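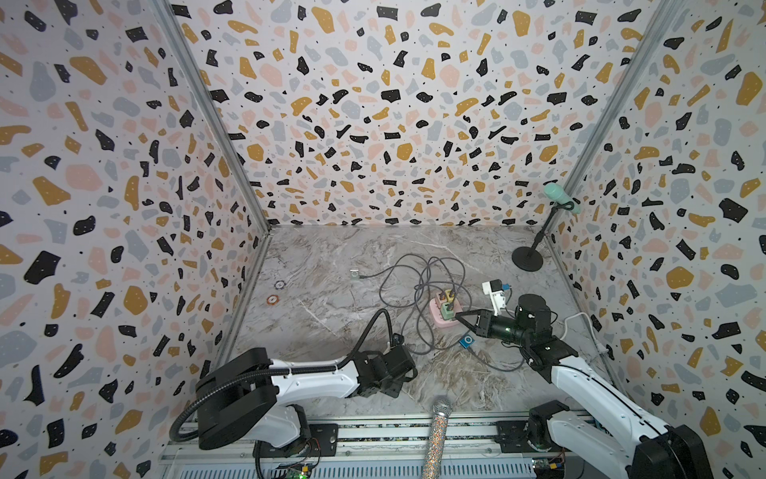

Two robot arms at the front of the cell, terrazzo wall panels on three sides.

Closik Events Listing
README, version 3

The Closik listing is a collection of short notices for student events at Irard College: language cafés, shared meals, film evenings, visa help hours, day trips and similar. The notices were written in English by the offices and student societies which organised the events. We put them in one table so that other colleges can compare how such events are announced, and so that people who study event language have some ordinary material to work with.

The file has 1000 notices. They come from 21 organisers and 4 campus sites. The largest part is from the Lindqvist Building, where the international office has its desk and its kitchen.

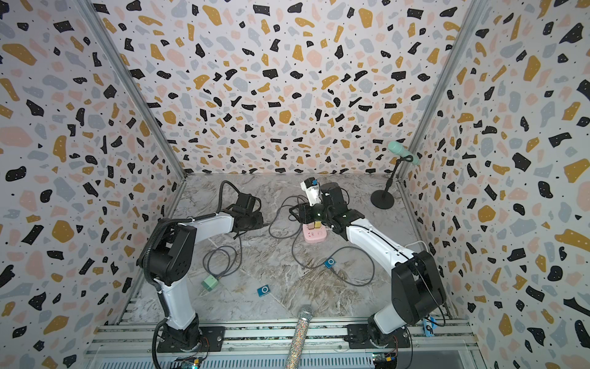

DATA FIELDS

notice_id: a number, never used twice
title: as the organiser wrote it, with capitals and spelling unchanged
body: the full text of the notice
month: name of the month only
start_time, end_time: 24-hour clock, local time
site: one of the campus sites
organiser: office or society
food: yes, no or not stated
access_line: the sentence about disability access, if the notice has one

Cells are separated by tabs. Line breaks inside the body are written as a vertical bar. If a notice gives no end time, the cell is left empty - please do not read it as midnight.

Cleaning

We removed telephone numbers, personal e-mail addresses and names of contact persons. Room numbers stayed. Notices which were sent again with a new time are kept as separate rows, and the later one has the word CHANGED at the start of the title. Dish names are in the organiser's own spelling, so the same soup can appear in several forms.

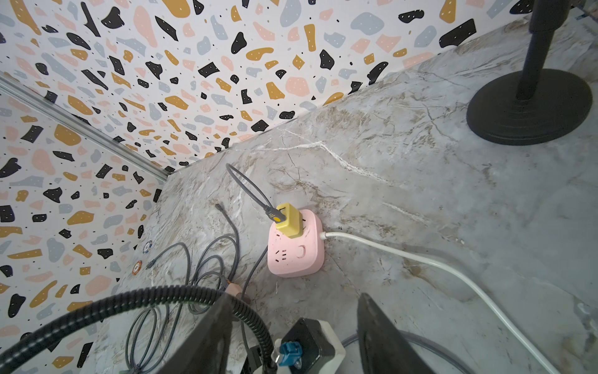 Can I use the listing to find out how many students came to an event?
Attendance is not part of the data. A few notices mention a limit on places, but this is what the organiser planned before the event.

Known problems

The September notices are much longer than the others, as they carry the welcome text for new students. Cooking events of the Stalimetti society were often announced only on paper and are under-represented. In the food field, "not stated" covers also events where tea and biscuits were served as usual and no one wrote it down.

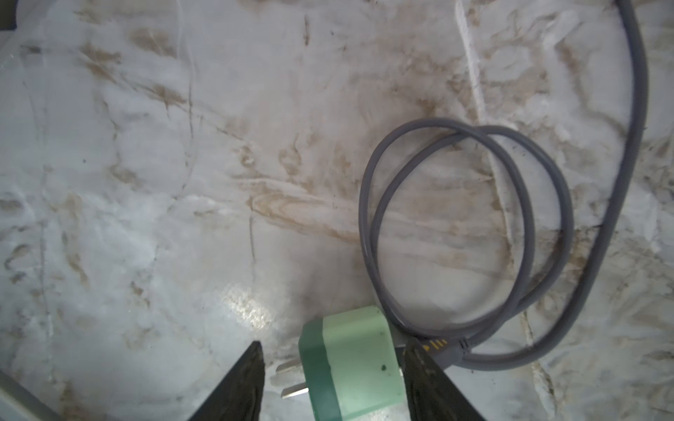 Black gripper fingers and a green plug over the marble-patterned surface.

Use and corrections

The listing is free for teaching and research. If you publish something with it, please give the version number. Corrections can be sent to the Irard international office with the notice_id in the subject line. We collect them during the year and put them in the next version, normally in June.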